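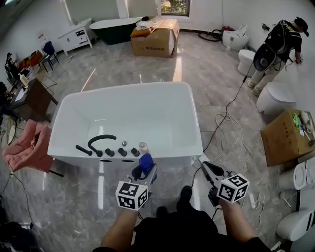 4. Setting Up a Canvass List

This section covers building a walk list in Tolleo, assigning it to a team, and getting the results back into the voter file. You need Organizer access or higher. If the Lists tab is grayed out, ask your campaign administrator to change your role under Settings > People.

4.1 Before you start

Import the current voter file first (see Section 3). Lists built on an old file keep their old addresses even after a new file is loaded.

4.2 Build the list

1. Open Lists and click New Walk List.

2. Choose the district. In the sample campaign this is Sesberg Ward, which has 3124 registered voters.

3. Under Party, check each registration you want to include. "No party" and "Not reported" are separate boxes.

4. Under Voting History, pick the elections that matter to you. For a primary list, select the last two primaries and set the rule to "Voted in any."

5. Click Count. The number at the top right is people. The number under it is doors. With bad addresses removed, the sample list drops to 2807 people.

6. Click Save and give the list a name your team will recognize.

Note: A list name can't be changed after it has been assigned. Use the ward and the month, such as "Sesberg February."

4.3 Cut the list into turfs

1. Open the saved list and click Map.

2. Draw around a group of streets. The door count updates as you draw.

3. Double-click to close the shape, then click Save Turf.

4. Repeat until the Unassigned count is zero.

A turf can hold up to 600 people. If you go over, the outline turns red and Save Turf is turned off. Split apartment buildings by floor if you have to.

4.4 Assign turfs

1. Click Assign next to the turf.

2. Enter the canvasser's name or email. The sample campaign has two team leads, Elango Bangera and Diarmuid Corrigan.

3. Pick the script. "Trurkedel Primary ID" is the default.

4. Click Send. The canvasser gets a link that works until 9 p.m. that night.

Caution: Do not forward a link to a second person. Both phones will write to the same turf, and the later entry replaces the earlier one.

4.5 Sync results

Answers sync every 900 seconds while the phone has a signal. To sync by hand, pull down on the turf screen. A gray dot next to a name means the answer is still only on the phone.

Caution: Signing out with gray dots showing deletes those answers.

For paper sheets, go to Results > Enter by Hand and type the turf number printed in the top corner. Support level is required for every contact. Notes are optional and can be read by anyone with Organizer access.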